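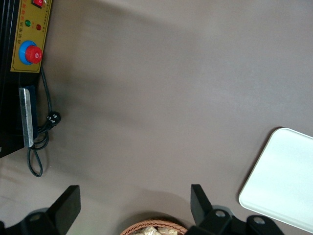
Vacancies / Robotics

Field Test Technician, Tabletop Handling Kit

Voltside is hiring a technician to test Kuusk, our two-finger gripper kit with wrist camera, before release. Work is done at bench height with everyday items such as trays and wicker baskets, next to machines with their own emergency stop.

Duties: mount and align the fingers, run 44 test cycles per shift, log failed grips, write up faults for the design team.

Required: three years in machine setup or repair, basic wiring, clear written English. Python is a plus.

Contract: seven months, four shifts a week, on site in Zilley.

Send a resume to Rok Gashi, test lead, by 10 October 2019.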